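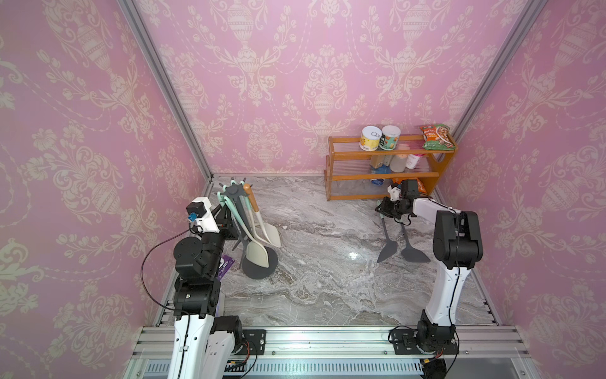 Dagný Arnardóttir had put off the trial for most of the winter, and it was March before she let the Bisgaard people leave their kitchen pair with her, two long white arms on a rail, for 198 a month and no charge if she sent them back.

"They'll want simple work first," said Frida, who had driven over from Iston to watch and had brought a cake in case it went badly. "Utensils, the booklet says. Page 4."

So utensils it was. Dagný pulled up a stool and found, rather to her surprise, that she liked the company. One arm had hold of the stand with the spatulas hanging off it, as patient as an uncle holding somebody's coat, and the other reached down for the two black ones lying on the marble (her mother's marble, she told Frida, all the way from Mukcombe, and the pink wallpaper had been her mother's idea too).

"Would you keep them?" Frida asked.

"I'd have to think about the money," said Dagný, and she cut the cake while she thought, and passed Frida the bigger slice, and neither of them took her eyes off the gripper.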